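Table Setting and Paper Work, notes for Session 4
Bromthorpe Community Kitchen course, February intake

Okay, so these are my notes from the night, tidied up a bit for those who missed it and for anyone whose own notes trailed off after the tea break (you know who you are, and so do I). Bring them next time, scribble on them, whatever you like.

Last session was all about getting the table clear. This one is about what goes down first, before a single plate or fork comes anywhere near it. I call it the ground layer and Liesl Zaugg calls it "the flat stuff", and I've given up correcting her as hers is easier to remember.

1. Know your table

Before you buy anything, measure the thing! I can't tell you how many people come in with gorgeous mats that hang over the edge by a thumb's width. Measure the length, measure the width, and then sit down in a chair and see how far your elbows reach. The space you can use comfortably is smaller than the tape measure says.

Most of us have one table doing every job in the house — homework, bills, school lunches, dinner. A matte top is kinder for this than a glossy one. It doesn't throw the ceiling light back in your face, and paper doesn't skate around on it quite as badly. Pale tops show the Vegemite and the biro, dark tops show the flour. Pick your poison.

2. The paper template

My favourite bit, and the one you'll be doing at home this fortnight. You lay out a sheet of paper on the table and draw the setting on it. Plate circle, knife line, fork line, a little ring for the glass. Then you put the real things on top and see if you were kidding yourself.

Butcher's paper is great, and so is the back of leftover wrapping paper if it's plain. For a single place you want a sheet big enough to hold a dinner plate with a hand's width either side. Bigger is better. I keep a stack of large white sheets in the hall cupboard, and they come out for birthdays, for kids' drawing, for icing biscuits and for this.

How to do it:

Lay the sheet flat. If it's been rolled, roll it back the other way for a minute and then let it go.
Put the dinner plate face down and trace it in pencil. Not texta, please, it goes straight through.
Mark the table edge with a dotted line so you know which side is "you".
Draw the cutlery by tracing it too. Freehand forks always come out enormous.
Write the course under each thing.
Swap chairs and look at it from the other side.

Hendrik Baloyi asked whether you can just do it in your head. You can, after your twentieth dinner party. Do it on paper for now.

3. Placemats

We had a bit of a debate on this one. Hjørdis Sjöberg reckons mats are for weekdays and cloths are for company, and half the room agreed with her. I'm a mat person all the way. You can shake one over the sink, and when somebody drops beetroot you've got one mat to soak and not two metres of linen.

Stripes are very useful if you're new to this. They give you a built-in ruler. Line your knife up with a stripe and it's straight, job done. Keep the colours quiet, though, especially two neutrals side by side, so the food gets to be the loud one.

Things to look for in the shop:

Does it lie flat straight away?
Can it go in the wash, and at what temperature?
Is there room for a side plate, or will it be half on and half off?
Would you still like it under fluorescent light?

The Fluvetti ones that Nokuthula Kekana brought along passed all four, and the Viltetti ones curled at the corners. Could just be how they'd been stored.
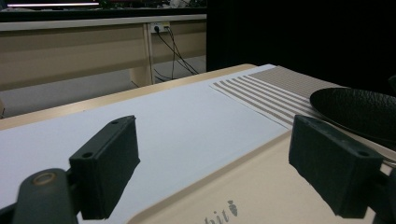
Now, spacing. Leave a decent strip of bare table between one thing and the next. Beginners fill every gap, and then there's nowhere for the bread to land or for somebody to rest a hand. I like to set one place fully, leave the next one bare, and look at the two together before I do the rest. It slows you down in a good way.

Angles matter less than you'd think. A mat sitting a bit skew can be nudged. A table with too much on it means clearing half of it while your guests stand there holding their coats, and I have done that, with gravy on the stove.

4. Putting it all away

Mats flat, never rolled, in a drawer or on a shelf with nothing heavy on top. Paper templates can be folded once and kept if you liked the layout. Write the date and the menu on the back. Consuelo Barajas has hers in a ring binder going back years and I'm very jealous.

For next session

Do one paper template for a two-course dinner and bring it along, folded is fine. Bring one placemat too, any you like, even the ratty one. We'll be in the Ntuli room again from 7 pm, so come up the side stairs, the front door sticks. Reading is page 102 of the course book, just the diagram and the bit underneath it. Skip the section on charger plates, I'll talk you through those with the napkins.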